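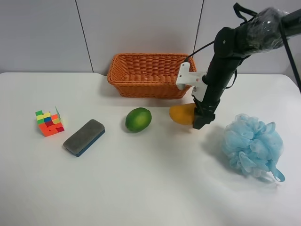
Children who stutter are still placed on waiting lists as though time were neutral. The Mullholm district has 148 children awaiting a first speech assessment, and many were referred at age 3 or 4. By the time they are seen, most have started school.

It is the position of this column that the first assessment should be guaranteed within one school term. The Follent clinic adopted such a rule in June, under its director, Nelu Costache, and staff there now see families at the local library when rooms are short. Mullholm should fund the same arrangement in its next budget.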